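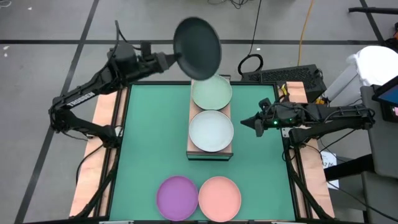

Fotance plate set, revision 2: fault notes and data card

Revision 2 replaces the first release of the Fotance plate set, which was withdrawn after we found that the left arm's gripper readings could not be trusted. The fault is a slow slip in the left gripper while it holds a plate. It matters most when the plate is held by the rim and steeply tilted, as the dark grey one is over the back of the wooden stand, with nothing supporting it except the jaws. If the plate turns in the grip at that point, it comes down on whatever is already on the stand. The task uses plates in several colours, and the fault did not favour any one of them.

What is in the set

There are 3360 episodes of two-arm plate handling on a green tabletop. Each episode has the overhead video, the joint positions of both arms, the commanded and reported gripper openings, and a text label for the task. Episodes where a plate was dropped are included and labelled as such. Earlier drafts of this card said they had been removed, which was wrong.

What went wrong

In April we started seeing plates land off the stand in replays that had been fine the week before. The first guess was camera drift, and we lost several days recalibrating. Si-eun Maeng then plotted commanded opening against reported opening for the left gripper and found the two moving apart during long holds. The jaws were easing open very slightly while the log went on reporting a firm grip.

The cause was a worn coupling between the finger carriage and its drive. The encoder sits on the drive side, so it could not see the movement. The right gripper was taken apart as well and its coupling was sound.

We found 89 episodes with a clear slip. Of these, 58 ended in a drop and the rest were completed, usually with the plate set down at an angle. There may be others with a slip too small to pick out from video.

Safety

Nobody was hurt. One plate broke on the floor during an unattended replay, and the arms carried on through the rest of the motion because no stop condition had been set for a lost object. Unattended replays are no longer allowed on this rig. The replay script now pauses both arms if the motor current in a closed gripper falls below the holding level – this is a check on current only and will not catch every slip.

If a plate falls, press the stop before reaching in. Pausing the script leaves the motors powered.

Fields added in this revision

slip_flag: 0 for none seen, 1 for clear slip, 2 for unsure.
drop_flag: 0 or 1.
left_coupling: old or new. The part was changed on Fri 5 September.

Using the data

For training on grasp quality, leave out anything with left_coupling set to old, or at least ignore the reported left opening in those episodes. Joint positions are not affected. The video is fine throughout.

Known problems

The slip labels were made by one person and have not been checked by a second.
Task labels do not say which way a plate was facing when it was picked up.
The Erraji loader still reads slip_flag as true or false, so it treats unsure episodes as slips. Use the Utar loader until that is fixed.

Please report mislabelled episodes through the tracker, with the episode number and the time of the slip if you can see it.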